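**Visit to the Kevville Records Centre, Thu 12 February**

Members of the Pradance Local History Society were received at the Kevville Records Centre, which holds the parish, estate and shipping papers of the Pirnau district. The visit lasted two hours and took in the strongroom, the repair bench and the public search service.

The strongroom holds 2155 boxes, shelved by parish. Staff showed the party the Shehu estate maps, nine of which have been cleaned and flattened for the March display. The ink on the earliest sheets has faded badly – readers will be given copies.
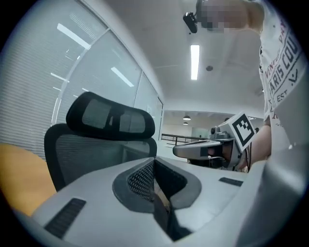

Opening hours for the search service are under review, and the Centre has asked local societies for their views before March. Our members spoke in favour of a late evening. Comfort was also raised, as a day spent on parish registers is a long one, and a black mesh office chair with a headrest was thought kinder to the back than a hard bench.

The party then saw the catalogue, which is complete for Pirnau but not yet for the coastal parishes. Requests for shipping papers should be made in writing, with the name of the vessel where known.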